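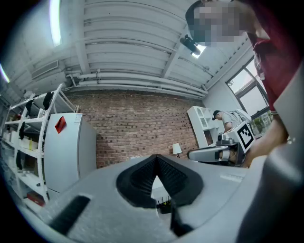 Brick room - clear-out and re-fit, running notes

Wednesday, July 23, 2025

2 min read

Started with the desk side. Plan from March still mostly holds: Nishimura job gets the brick-wall end, Gumstead paperwork goes into the white desk, everything else to the Grestdale store or out the door.

Brick wall - no drilling. Landlord's letter again, ref 1784, same wording as last time. So the shelf idea is dead unless it's freestanding. Eduardo Leitão wants to hang a board off the pipe run along the top. Said no. Pipes are not a rail. He's going to price up an easel type thing instead.

Glass-door cabinet - stays put against the brick. Reference binders in there, spines out, nothing heavy on the upper shelves. One of the keys is missing, check Pruno box before ordering another.

White table lamp - keep. Nice lamp. Wants a warmer bulb.

Ceiling vent - filter change overdue I think, cant find the last date written anywhere. Ask building people.

Desk drawers - sort one at a time, close it before opening the next. Last time we had the lot out at once and it took a whole afternoon to work out what came from where. Pens and tape in the top one. Chargers and adaptors under that. Anything we can't put a name to goes in the Pruno box, stays till end of month, then it goes.

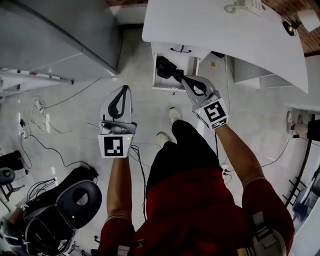 White desk, lower drawer out, top one still shut.

Phone - leave it on the desk top. Line is still live, Grestdale ring on it for deliveries. Clean the coiled cord, its grubby by the handset.

Floor cables - worst bit of the room. Gray and black all tangled togther by the big gray metal cabinet, and the power strip sits right where you walk. To do:
- unplug one, label both ends, then the next
- strip up off the floor, under the desk if the lead reaches
- velcro ties not zip ties!! (had to cut 9 of them off last time)
- headset off the floor and onto a shelf with its own cables

Gray metal cabinet - too heavy to shift with two of us. Measured the gap beside it, 94 cm. Rolling chair parks there fine if we keep the floor clear.

Yellow sticker on the floor by the desk: leave it down till the layout is agreed, Eduardo wants to check it against his sketch.

Small clamp lamp, black one. Clamp pad worn on one side. Bit of rubber sheet would do it, there's an offcut in the Gumstead tray.

Still need: velcro roll, label tape (the 12mm is finished), bulb, castor for the spare chair.

Tomorrow: cables first, before anybody sits down. Then second pass on the drawers. Nishimura want to know when they can bring their boxes over, told them Friday, might be optimistic. Ring them after lunch.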